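Chapter 7
Buying a Pair of Hands

What this chapter covers: reading a supplier's offer, choosing test jobs, the cost of fingers, and what to ask before you sign.

In the last six chapters we built things, or at least talked about building them. Now we're going shopping. Most people who end up working with robots never design one. They get handed a brochure, a budget and a deadline, and somebody upstairs wants to know by the end of the month if the thing is any good. I've been that person more often than I'd like, and I got it wrong the first couple of times, so a good deal of what follows is me passing on my bruises.

The kit I'll keep coming back to is the Plakero bench set, sold by a small outfit called Midtbø. It's a two-armed tabletop system: two arms, a gripper on each, wrist cameras, a controller, and a piece of software called Wudent that you use to teach it jobs. You can buy it outright or take it on a monthly plan with support thrown in. I chose it for this chapter because it's an ordinary product at the ordinary end of the market – good in places, irritating in others – and because I had one on my own bench in Plornbridge for 70 days, which is long enough to stop being polite about it.

7.1 Start with the job

Before you open the brochure, write down what you want done. I mean really write it, in plain words, as if you were leaving a note for a new starter. "Handles bottles" is no use at all. Which bottles? Full or empty? Does the cap matter? Is it all right to grip over the label, or will that scuff it? You'll be surprised how fast a one-line job turns into a page (mine ran to two, and I thought I was being brief).
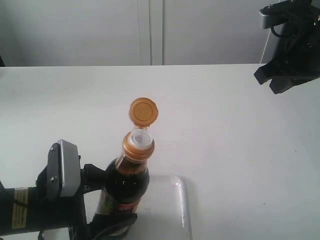
Bottles are a lovely test, by the way, and I'd put one in any trial. They're tall for their width, they're smooth, and they get lighter as you use them. Hold one too high and a small nudge at the base swings the whole thing. Hold it low and you have more weight up above the fingers than you might want. Suppliers tend to bring their own test objects, usually a nice foam cube, and the foam cube always behaves beautifully. Bring your own shopping bag.

Wim Dewulf, who ran the buying side at the first place I worked, had a rule that I still use. For every job the supplier offers to show you, ask for one they haven't prepared. You aren't trying to catch anyone out. You want to see how long it takes them to get from "never tried it" to a decent attempt, as that's the position you'll be in yourself once they've driven home.

7.2 Reading the offer

The offer I was sent in April listed payload, reach, repeatability and price, in that order and in very large type. Further down, and rather smaller, came the bits that ended up mattering to me. Spare fingers weren't included. Training was one visit. Wudent was free for the first year and then 483 a month, which I only spotted on the second reading, with a cup of tea going cold next to me.

None of that is wicked. It's just how offers are written, and you need to get used to reading from the bottom up. Go to the footnotes first, then the exclusions, then the support terms, and leave the headline numbers for last. If something you need isn't mentioned anywhere, assume it costs extra and ask.

7.3 Fingers

I could bore you for an entire evening about fingers. They're the part that touches your work, they're the part that wears, and they get the least space in any brochure I've ever been sent.

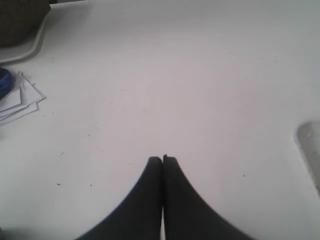

When you're comparing grippers, ask three things. How wide do they open? How thin an object can they pick up from a flat surface? And how do you change the fingertips? The second one trips people up. A gripper that's happy with a bottle may be hopeless with a single sheet of paper, and if your job has both in it you'll either need two kinds of finger or a bit of cunning with the table edge.

Changing fingertips on the Plakero is a fiddly job the first time and perfectly easy after that. I'd have liked a better manual. The one I got was clearly written by someone who already knew the answer! I sent Midtbø a page of notes on it on 19th July and had a friendly reply with a corrected drawing, so I'll give them credit for that.

7.4 Before you sign

Get the trial in writing, with your own objects named in it. Agree what counts as a success, and how many goes the robot gets. Ask who answers the phone and during which hours. Ask what happens to the jobs you've taught it if you stop paying for the software – I forgot this one, and the conversation I had later was not my favourite.

The worked trial plan starts in section 7.5. Have your own page of job notes beside you when you read it, even if it's only half finished, and fill in the gaps as we go along.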